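Start without the title slide. Let people sit down first. House lights stay half up, I want to see faces.

# The golden ratio, and why I stopped drawing spirals on things

**Opening (4 min)**

Ask for hands: who was taught in school that great paintings are built on the golden ratio? Most hands will go up. Keep them up if your teacher ever measured a painting. Wait. Let the quiet do some work.

Then say it straight: I taught this for years. I had a clear plastic sheet with the spiral printed on it and I laid it over postcards. It always fit. I took that as proof and should have been worried.

Quick definition, no algebra. Cut a line so the long piece relates to the short piece as the whole line relates to the long piece. You get 1.618 and so on. It's a real number with real uses in geometry. I have no quarrel with the number. My quarrel is with the museum gift shop.

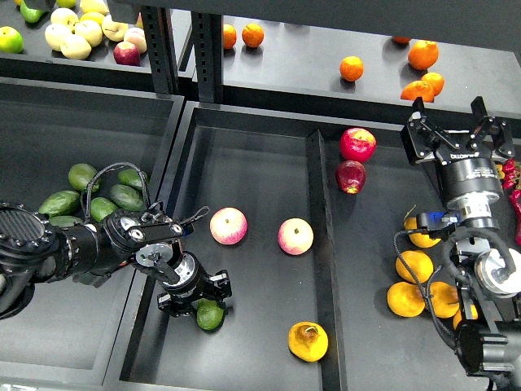 ## What Sidcombe did

- The Sidcombe Survey took 464 paintings from three regional collections, the biggest being Idley.
- Plain question: what shape is the canvas? Height, width, divide.
- Result: a wide smear, with lumps at the sizes you could buy stretched. Nothing special happening at 1.618.
- Somebody will say the shape of the canvas isn't the point, it's what's inside. Fine. That's the next part. Don't take the question here or we'll never get to Poststead.

Admit the weak spots before anyone else does. Three collections from one part of the country. Some canvases had been trimmed, and the survey couldn't always say which. I wouldn't hang a theory on it. I'd only ask the other side to hang theirs on at least as much.

## The overlay problem (10 min, the core of the talk)

Bring out the plastic sheet. Pass it along the front row.

The trick has moving parts and they rarely get mentioned. Where does the spiral start? Which way does it turn? How big is it? Does it have to touch the eye, or the ear, or the edge of a sleeve? Every one of those is a free choice, made after looking at the picture. And the line is thick. A thick enough line goes through anything.

Poststead is the best case I know. Their education office put out a teaching pack with overlays for the whole permanent display, and the portraits all had a spiral ending on "the focal point." In one it was the left eye. In the next, a button. In a third it landed on a patch of brown background, which the pack called "a place of rest for the gaze." I laughed, and then I went and found my own handouts, and mine said nearly the same thing.
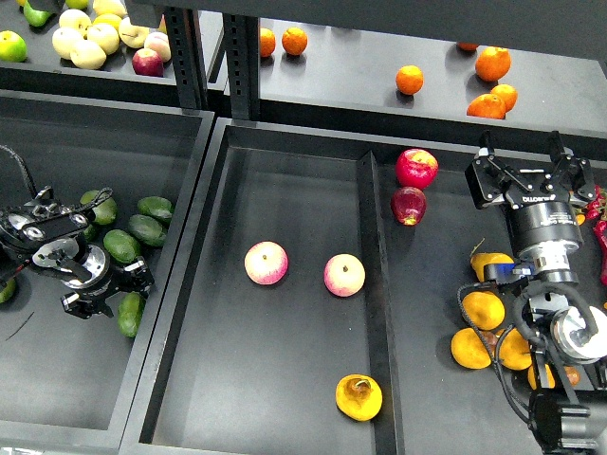 So I tried a dull test with my evening class. I gave half of them the real ratio and half a fake one, 1.5, with the same confident handout. Both groups found their number all over the same reproductions. The 1.5 people were a little keener, if anything. It was a small class on a Saturday and I'd hate to see it quoted as science. It did convince me to put the sheet in a drawer.

(If running late, skip the story about the framer and go straight on.)

## But doesn't it look better?

The fair version of the claim is about preference: show people rectangles, they pick the golden one. I'll say the evidence is mixed and move quickly. In the room at Son Gallery we left a card rack out for a month and over 600 visitors picked a favorite rectangle. The picks spread across the middle of the range. The very thin ones lost, and so did the square, though it had its fans.

Visitors aren't a proper sample. The rack also had a front and a back, and people are lazy about reaching. I don't trust our result much either — I just trust it more than the gift shop.

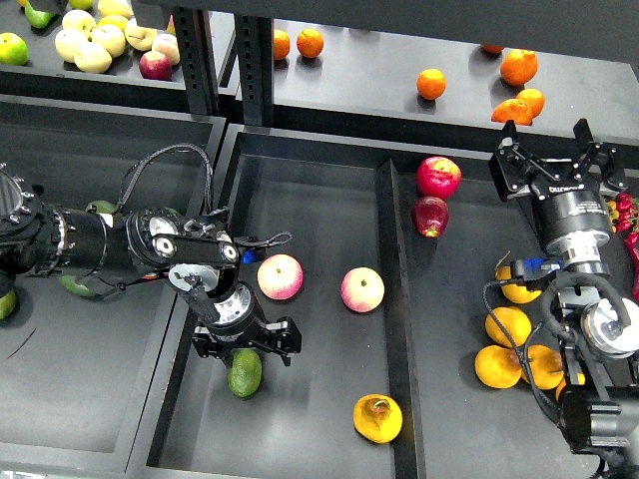
Composition is worth teaching, and I don't want anyone leaving here thinking I've called it all nonsense. Crowding, gaps, overlap, the pull of a diagonal: you can point at those and argue about them. What I object to is the decimal places. Look at the two pink-and-yellow apples in the middle tray on the screen, one just right of the gripper, the other farther along. Give me an edge to measure from and I'll find you a golden section between them. Give me a different edge and I'll find another. You'd learn a lot about me and very little about the fruit. Ask instead why your eye goes to one before the other, and you have something to talk over.

## Wrap and questions

- Homework, for those who want it: pick a painting you love, write down where the spiral should land *before* you lay it on. Then lay it on.
- Expected question: seashells. Many shells do grow in spirals of this general kind, though the usual nautilus isn't the golden one. Keep it under a minute.
- Expected question: "But artists used it on purpose." Some later ones said they did, and that's worth looking into painter by painter. Ask for the letter or the sketchbook. A diagram drawn by someone else a century afterward doesn't count.
- Expected question: will I sell the plastic sheet? No. Get it back from the front row before the doors open.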